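Marks on the Floor: Keeping Robot Workcells Readable After the First Year

Most written guidance on mobile manipulation cells deals with speeds, stops and separation distances. Floor marking gets a paragraph, usually a color table copied from a warehouse manual. That is a poor match for test floors where layouts change every few weeks and the same concrete serves several projects in turn.

Vornilthorpe, a contract test site that runs furniture handling and room-reset trials, rewrote its floor rules in July after an internal audit. The audit compared the tape on the floor of its largest bay with the layout drawings on file. The drawings showed 58 active marks. Another 60 marks on the concrete matched no current drawing. They were left over from finished projects, from temporary setups, and in a few cases from a training day.

Extra marks cause two kinds of trouble. The first concerns people. An operator told to set a chair "on the yellow corner" has to pick a corner, and two operators on different shifts may pick differently. Start poses then vary between sessions, and the variation is recorded nowhere. The second concerns perception. A head camera looking down at an object also takes in the floor behind it, and a policy trained on that footage can come to depend on a piece of tape. Remove the tape and the success rate moves for no reason visible in the logs.

The Vornilthorpe rules, now in their third revision, run to four pages. The core of them is short.

Each mark has an owner and an end date, both entered in the layout register before the tape goes down. A mark without an entry may be removed by anyone.

Colors carry a fixed meaning within a bay. One color is for object start positions, one for robot base positions, and one for keep-out boundaries. Shape is used for orientation only. A caret points toward the front of the item being placed.

Tape is lifted with a plastic scraper, and the adhesive is cleaned off the same day. Residue counts as a mark until it is gone. This clause drew the most objections, mainly over labor, and it was kept.

Worn tape is replaced whole. Laying a fresh strip over a faded one is not allowed, as the edges rarely line up and the effective position shifts by the width of the error.

Placement tolerance is stated against a named point on the object. For seating, Vornilthorpe uses the center of the seat. Chair legs were tried first and dropped, since leg frames differ too much between models.

Kirkenier, which builds mobile bases and leases bay time at the site, follows the same rules with one addition. Before each block of trials, the operator records one still from the head camera with the object at its start position. The still is compared with the reference still for the layout, and any difference in floor marks is written into the session notes. 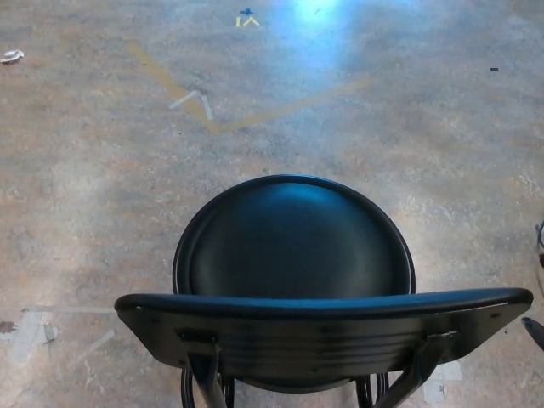
A black chair on a bay floor, seen from the head camera. Faded yellow tape forms a V beyond the seat, and older tape remnants are still present at lower left.

The comparison adds a few minutes per block. Kirkenier's process notes call for a new reference still every 300 trials, or after any floor cleaning, whichever comes first. Scrubbing machines lift tape edges, and glossy concrete can look quite different once it has been cleaned.

Lighting is the weak part of the document. Reflections from overhead fixtures and windows can wash out a mark completely at some camera angles. The current text asks only that lamp positions be noted. A draft annex from Lambrakis, the site's lighting contractor, would set a minimum of 1000 lux at floor level and require matte tape throughout. The matte tape clause is likely to pass. The lux figure is disputed – several users run low-light trials on purpose and would need a standing exemption.

There is also the question of digital marks. Wirkar sells a ceiling projector that draws start positions on the floor and switches them off before recording begins. It removes the residue problem, and it adds a calibration step and a device that must itself be checked for drift. Vornilthorpe has one unit on trial in its smallest bay. Tape stays in use everywhere else, and the next revision of the rules will keep both methods under a single register.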